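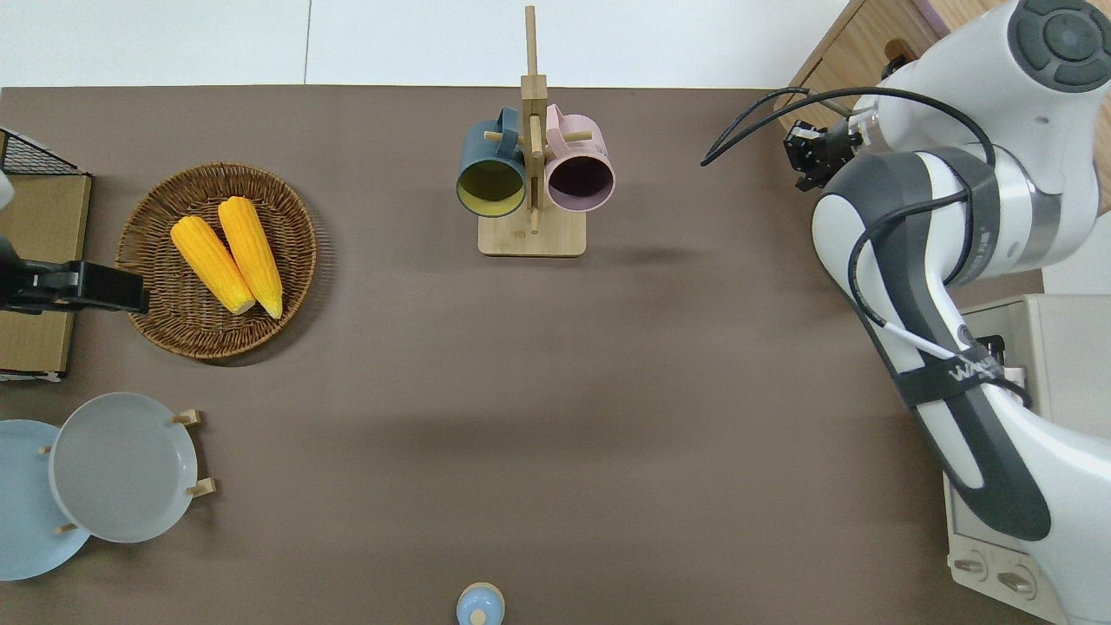
Chapter 4
Looking After a Two-Arm Tabletop Cell

By the end of this chapter you should be able to:
- carry out a start-of-shift check on a bench-mounted cell with two arms
- route and secure external cables so that they survive a full range of motion
- recognise gripper wear before it shows up as dropped objects
- re-home an arm and confirm that its taught positions still hold
- keep a service log that another technician can follow

Key terms: dress pack, service loop, backlash, home position, repeatability, tool centre point, fixture drift

4.1 A cell you can walk around

Most of the machines in the first three chapters were bolted to a factory floor behind a fence. Now we get to something much closer to hand, and for my money a lot more fun! A tabletop cell is small enough that you can see all of it at once. Every joint, every cable tie and every scuff on the work surface is within arm's reach, and once you know how to look, the whole thing starts talking to you.

The cell we'll follow through this chapter is at the Closescombe training workshop, where it is known as Nomeck. Two arms share one table and handle household things: mugs that go on and off a mug tree, plates that slot into a wooden rack, corn cobs that get lifted into and out of a wicker basket. These are wonderful objects to learn on. A mug handle has to find its peg, a plate has to go in on edge, and a corn cob rolls the moment you get it wrong. If an arm is a little out of adjustment, the mug tree will tell you long before any warning light does.

Nomeck was set up by Rizwan Wanigasekara, who also wrote its first service log. We'll borrow from that log often. It is blunt, it's full of abbreviations, and it is the best teaching document I know. The entry at 1619 hours of cell operation, for example, reads in full: "R arm missed upper peg twice. Checked grip. Grip fine. Checked tree. Tree had moved." We'll come back to that one in Section 4.6.

4.2 Before you touch anything

Begin with the cell powered down and the lockout tag in place. Stand at the front of the bench with your hands off it and spend a full minute looking. Work from the base of each arm out to the gripper, then across the table. Beginners love to skip this step and go straight for the tools. Please don't! A good look picks up more faults than any meter in your kit.

Ask yourself:
Is anything on the table out of place compared with the layout sheet?
Are the fixtures (racks, trees, baskets) sitting flat and square?
Do the cables hang the way they hung yesterday?
Are there crumbs, dust or fibres near the finger slides?
Is any joint cover loose or sitting proud?

Write down what you find before you fix it. If you straighten a rack and forget to note it, the next person has no way of knowing why the placements suddenly changed.

4.3 Cables and the dress pack

The bundle of cables that runs along the outside of an arm is called its dress pack. On small arms it often amounts to a few black leads and a strap, and it is still the part most likely to give you grief. Cables bend every time a joint moves. If they are strapped too tightly, the bending is concentrated in one short length and the conductors eventually break inside a jacket that looks perfect. If they are too loose, they can sweep across the table and take a mug with them.

What you want is a service loop: enough slack at each moving joint for its full travel, with the cable held firmly on the rigid sections between joints. On Nomeck, a strap around the forearm does the holding. To check the loop, release the arm to hand-guiding mode and move one joint at a time, slowly, from limit to limit. Watch the cable and leave the gripper to look after itself. You are looking for the tightest point and the slackest point, and both go in the log.

Replace straps at every 4000 hours, or sooner if the fastening no longer grips. They're cheap and the job takes minutes.

4.4 Gripper fingers

A parallel gripper is a lovely simple device. Two fingers slide toward each other and stay parallel as they go. Wear shows up in the slides as backlash, a small free movement you can feel by rocking each fingertip gently with the power off. Compare the two fingers on one gripper, then compare the left gripper with the right. A difference between them usually means more than the size of either reading.

Clean the slides with a dry, lint-free cloth. Wipe the finger pads too, and inspect them for glazing, a shiny patch where the surface has polished smooth. A glazed pad will still hold a corn cob quite happily and then let a plate slip.

Try it yourself 4.1
With the cell locked out, check the backlash on both grippers and record it in your own words. Swap notes with a partner and repeat the check using only what they wrote. Where your findings differ, work out together which words caused the trouble, and rewrite the entry.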